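Perguntas que a equipe da Luvard tem feito desde que as células de dois braços começaram a operar na bancada de cabos e equipamentos de rede. As respostas foram reunidas pela coordenação da oficina e são revistas quando muda alguma coisa. Última revisão: agosto.

## Sobre o trabalho

**O que as células fazem?**

Manuseiam cabos de rede e aparelhos pequenos que chegam para triagem. Cada célula tem dois braços, e os dois trabalham na mesma peça quando é preciso. O cesto com os cabos fica dentro da célula, ao alcance do braço direito.

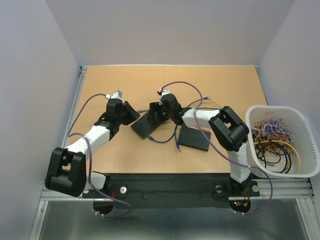

Wiremu Grimshaw pediu que constasse aqui uma observação do turno da manhã: a célula é mais lenta do que uma pessoa com prática, e quem monta a escala precisa contar com isso em vez de planejar o dia como se ela já rendesse o mesmo. A observação procede. A escala atual considera 421 peças por semana na célula e 575 na bancada manual.

**Alguém vai perder o posto por causa disso?**

Não há corte previsto. A oficina tem 37 pessoas e o plano assinado com a Traveck, que fornece a manutenção, mantém esse número até o fim do contrato. Quatro pessoas mudaram de função: duas passaram para a inspeção e duas acompanham as células. Quem mudou manteve o salário e o horário.

**Quem decide o que vai para a célula e o que fica na bancada?**

O responsável do turno. Cabos com conector quebrado, aparelhos com a carcaça aberta e qualquer item sem etiqueta ficam na bancada manual. O resto pode ir para a célula. Em caso de dúvida, fica na bancada.

**Por que começar logo pelos cabos?**

Foi a tarefa que mais gerou queixa de punho e de mão nos últimos dois anos. Desembaraçar cabo o dia inteiro cansa, e o rodízio de 70 minutos ajudou pouco. Também é uma tarefa difícil de automatizar: o cabo é flexível, muda de forma quando é puxado e enrosca nos outros. Por isso o acompanhamento humano continua durante todo o turno.

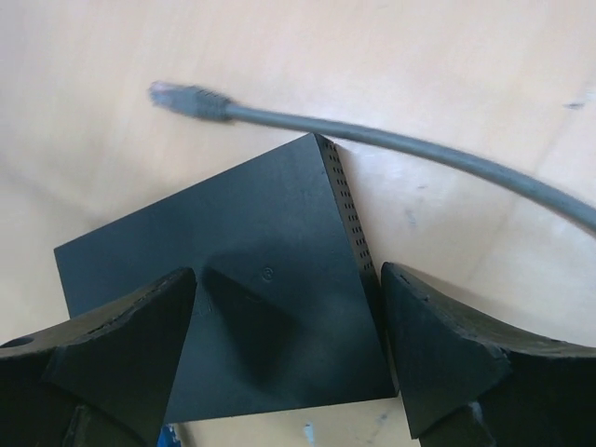 O aparelho rígido é o caso mais simples, já que a garra sabe onde estão as bordas. Com o cabo, é preciso achar a ponta, soltar o trecho que ficou preso e só então segurar perto do conector. Se a célula falhar duas vezes na mesma peça, ela para e chama o operador pelo painel.

## Sobre a rotina

**O que faz quem acompanha a célula?**

Abastece o cesto, atende as chamadas do painel, retira as peças prontas e anota as paradas na planilha Paewai. Cada pessoa acompanha no máximo duas células ao mesmo tempo.

**Posso pôr a mão dentro da célula para soltar um cabo?**

Só com os braços em pausa e a luz do painel em amarelo. Depois de retirar a mão, confirme no painel e espere o aviso antes de se afastar. A regra vale também para quem faz a limpeza — sem exceção para serviço rápido.
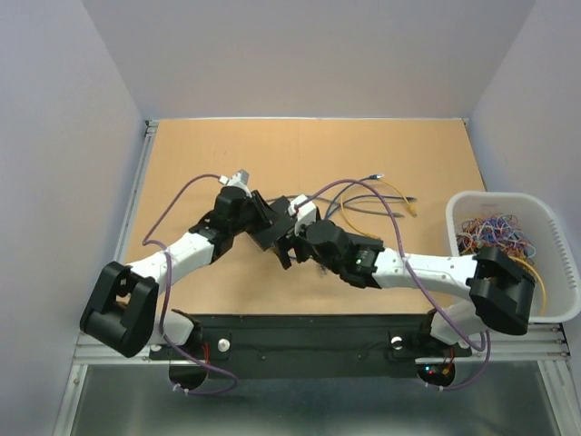

**Quem dá o treinamento para acompanhar as células?**

A Plutard dá a parte teórica, em duas manhãs, e a prática é feita na própria oficina com um colega já habilitado. As horas contam como jornada normal. Para se inscrever, fale com o responsável do seu turno.

**As câmeras gravam as pessoas?**

As câmeras das células são apontadas para a mesa e servem para o trabalho dos braços. Mãos podem aparecer quando alguém mexe no cesto. As gravações não entram em avaliação de desempenho, e isso está escrito no acordo interno, na pasta ao lado do relógio de ponto.

**E se eu não quiser trabalhar com as células?**

Avise o responsável do turno. Por enquanto há vaga na bancada manual e na inspeção para quem preferir ficar nelas.

**Para onde mando uma pergunta que não está nesta página?**

Deixe por escrito na caixa da coordenação ou traga à conversa de passagem de turno, às 14h. Perguntas sobre contrato e salário vão direto para o setor de pessoal, no segundo andar.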